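Unit 6: Load paths, or why things stay up

Handout to accompany the second half of the lecture. Revised March 2020. Please bring it to section; I will not have spares, whatever you remember from last year.

We left off with the arch, which most of you now believe you understand. Good. This week is about the humbler business of putting one thing on top of another. People were doing it long before there were engineers to bill them for it, and the basic rule has not changed: weight travels down, and at every level something has to be there to receive it.

The path the weight takes is called the load path. When you look at a building, start at the roof and follow the load with your finger, down through rafter, wall, footing and soil. If your finger has to stop in midair, write down where. Half of the problem set consists of places where a finger stops in midair.

Terms you need

Dead load: the weight of the structure itself. It never goes home.

Live load: people, furniture, snow, books. The library annex at Girnov was designed for reading desks and then filled with bound periodicals, and its second floor sagged enough that pencils left on the tables migrated toward the middle of the room.

Bearing: the contact between one piece and the one under it. Small bearing area, high pressure. Anyone who has been stepped on by a person in heels has done this experiment.

Eccentricity: how far the load sits from the center of whatever is holding it up. Also a word used in my course evaluations.

Stacks

A plain stack with no glue, pins or mortar stands as long as the combined center of gravity of everything above each joint falls inside the area of contact at that joint. Check every joint, starting from the top. Students like to check only the bottom one, find that it passes, and go to lunch. 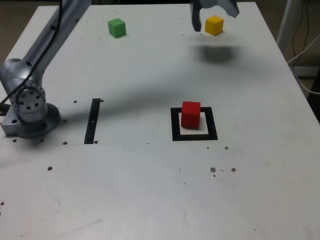
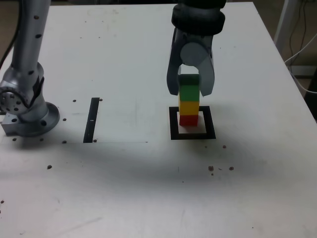
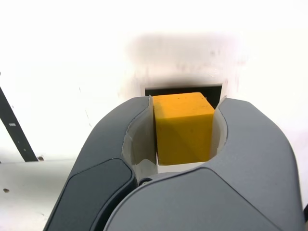 Now the part that costs people marks. Suppose each block in a stack is shifted a little to the right of the block below it. No single shift looks like much. But the shifts add up, and the lowest joint has to answer for all of them. Loïc Tanguy's old notes for this course call it "the accumulation of small excuses," and I have never found a better name for it.

The mason's fix is to alternate: a bit left, a bit right, and check the whole with a plumb line every few courses. The chimney at the Skivow brickworks was built by a crew that skipped the plumb line. It is still standing, and it is still leaning, and Maxence Millet's measured drawing of it is in the course folder. Look at the drawing before you attempt question 7.

A note on friction

Friction keeps blocks from sliding sideways. It does not keep them from tipping. Every year someone writes that a leaning stack is safe "due to friction," and every year I take off the same two points. A rough surface will happily hold the foot of a tower in place while the rest of it falls over.

For section

Read the Alvarado chapter on dry stone walls, up to the part about sheep. Then work questions 1 to 7, showing a sketch for each. Question 4 gives you a wall carrying 300 pounds at a point off its centerline; draw the load path before you touch a calculator.

The Benix warehouse case is optional this time and will be required in April. It is 27 pages long and mostly about shelving. Start early.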